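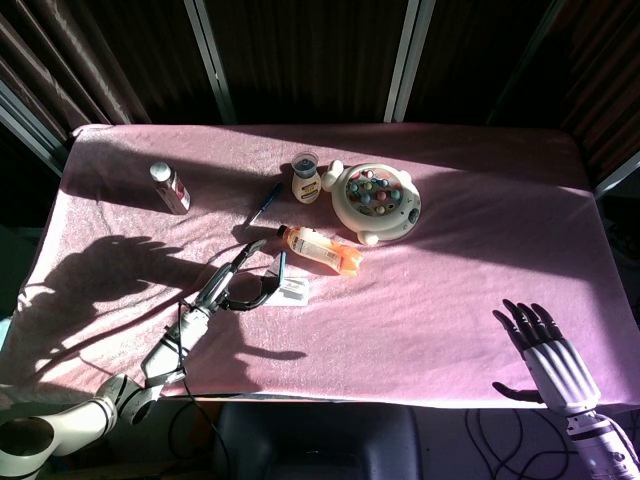 Booking system: duplicate confirmations and missing room allocations

Service desk, Devetthorpe Adult Learning Centre
Category: Room and course bookings
Priority: 2
Status: Resolved, under observation
Supplier: Drorkard (booking software)
Affected: reception, course administration, outside hirers

Summary of the fault

Reception reported that hirers were receiving two confirmation messages for a single booking. In several cases the second message carried no room name. The booking itself appeared correctly in the calendar, but the printed door sheet for the day left the room column blank. Payment records were not affected.

Steps already taken by the reporting user

Signed out and back in. Cleared the browser history. Repeated the booking on the second reception computer, with the same result. Cancelled and re-entered one booking, which produced a further pair of messages and was then left alone at our request.

Log

Entry 1. Ticket accepted. A test booking was made for the Ortuño Room under the service desk account. Two confirmations arrived, the first complete and the second without a room. A test booking for the Main Hall produced one confirmation only.

Entry 2. The fault was found to be limited to rooms renamed during the summer. The Ortuño Room was previously listed as Room 4, and both names were still present in the room table. Staff are asked not to delete the old names themselves, as past invoices refer to them.

Entry 3. Referred to Drorkard with copies of both messages and the door sheet. Drorkard asked whether the outgoing mail queue had reached its limit of 2000 messages. It had not. The queue stood at some 1000 and was clearing normally.

Entry 4. Drorkard confirmed that the renaming tool had left a second notification rule attached to each old room name. The rule sends a message but cannot look up a room that is no longer in use - hence the blank field.

Entry 5. Old rules switched off for all renamed rooms. Old names retained and marked as closed. Test bookings repeated for each room, with one complete confirmation received each time. The door sheet for Sunday was printed and the room column was filled correctly.

Entry 6. Reception reported one further blank entry. On inspection this was a repeat booking created before the fix and copied forward from the Pemeo language course. Repeat bookings keep the settings they were created with. The series was opened, saved again without changes, and now prints correctly.

Action required by course administration

Please open and save any repeat booking made before the end of September. No change to dates or charges is needed. If a message appears asking whether to notify the hirer, choose No.

Hirers who received two confirmations do not need to be contacted unless they ask. The first message is the valid one.

Closure

The ticket will remain under observation until the end of term. New reports should quote the booking reference and be added to this ticket - please do not open a separate one.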